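**Cisix folding drying rack, second review after one winter**

I bought the Cisix to replace a Hustden that cracked at the center hinge. Frame is powder-coated steel, rods are steel with a thinner coating. It weighs more than the Hustden and stands flatter on tile.

The rods are 179 mm apart at the wings and closer in the middle section. Open, the rack measures 533 mm deep with both wings down. Folded, it fits behind a door.

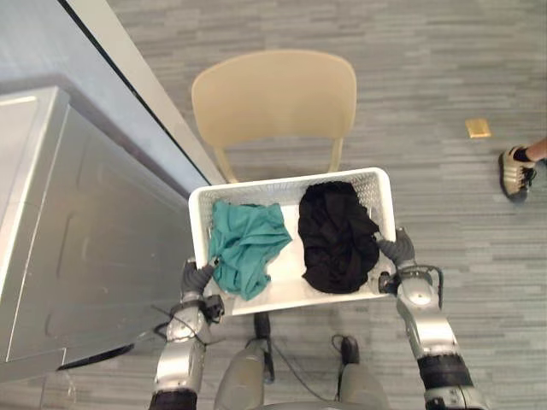
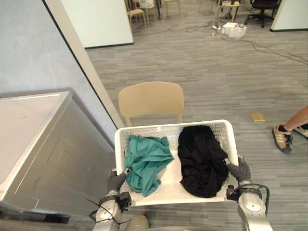
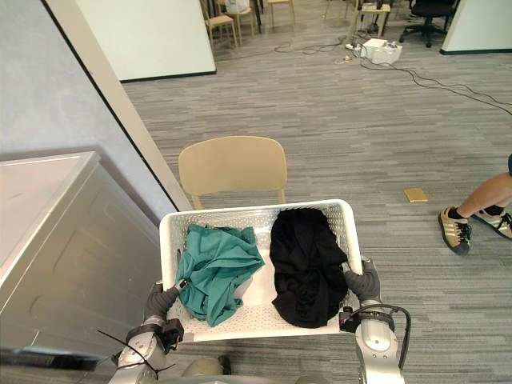
Drying time depends mostly on air gap, and the Cisix is good in the wings and mediocre in the center. T-shirts hung over one rod were dry by morning in an unheated room. Heavier cotton in the center section was still damp at the seams. Shake each piece out before hanging it. Anything that goes onto the rods bunched up, like the teal cloth in the white basket, keeps its creases and dries last in the folds. A black heap like the one beside it is worth pulling apart first and giving a wing to itself.

The lock is a sliding collar. It had some play out of the box and has the same play now. Madhu Garg owns the older version with the pin lock and prefers it; I find the pin hard to seat with one hand.

Coating: one chip at a rod end, no rust so far. The rubber feet are pressed on, and one came off in June. Glue fixed it. Spare feet are not sold separately.

Four out of five. I would pay extra for wider spacing in the center.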